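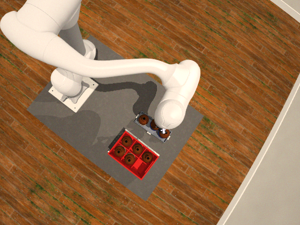 Workshop notebook
Kept by the finishing bench lead, Tamport joinery shop

18th June

Oil test, second round. The Sanum rep's sheet says their hardwax oil cures in 30 hours and stands up to hot mugs. I've read a lot of sheets like that. Offcuts of blackwood and Tassie oak, all sanded to the same grit, one coat Sanum, one coat Emora, and one set with the old tung mix we've used for years.

Wrote the batch numbers on the back in pencil this time. Last round somebody used a marker and it bled through the oak, so we couldn't say whether the colour shift was the oil or the ink. I threw the lot out.

Wiped on with cotton rag, left the stated time, buffed off. The Emora went on easier, I'll give it that. It also smelt like a new carpet and I'm not convinced "low odour" on the tin means anything at all.

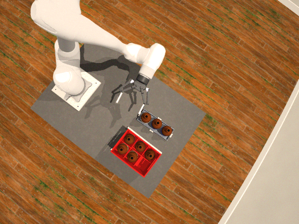 Water ring test at the end of the cure time. Cold glass, left over lunch. Sanum on blackwood: faint ring. Sanum on oak: clear ring, still there at knock-off. Emora: faint on both. Tung mix: rings on both, but it's always done that and we tell customers so.

The sheet has a footnote saying full hardness takes a week, in grey print you'd need a magnifying glass for. So which is it? I don't see how you can call it cured on the front page and not cured on the back.

Cost, going by the quote: Sanum is 145 a tin, Emora is dearer. The quote only holds if we order 2000 worth before July, and I'm wary of any discount with a clock on it.

To do before anyone signs anything:

1. Repeat the ring test after a full week, same boards, other face.

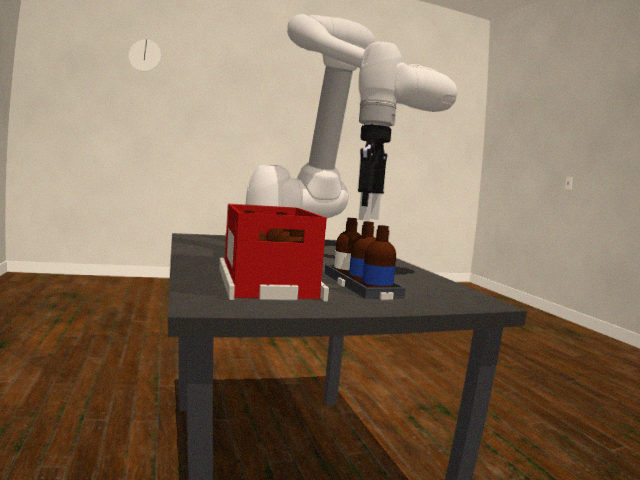 2. Hot mug test. Boiling water, proper mug, no coaster. Same mug every time please.

3. Rub test with the 300 grit pad, dry, same person doing all of them. My arm and yours don't push the same.

The Qian tabletop is waiting on this. They want the colour to stay put near a north window, and neither company has given me anything on fading except the word "excellent".

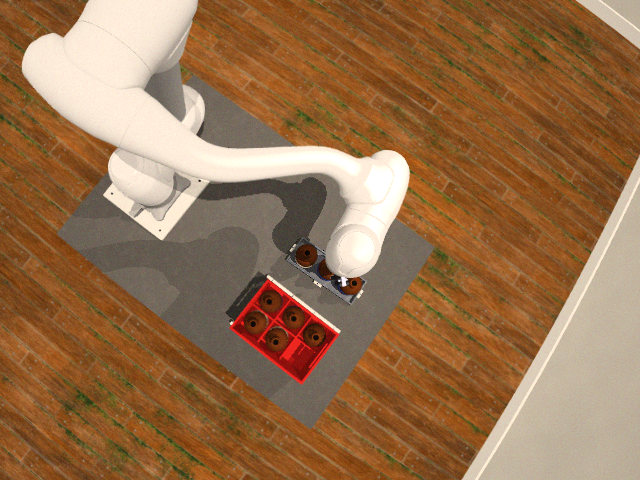 I've put one board of each on the sill with half of it taped over. If the rep rings, tell him we're still testing and don't agree to a visit. Rags go in the water bucket, lid on, every time. Found two on the bench again.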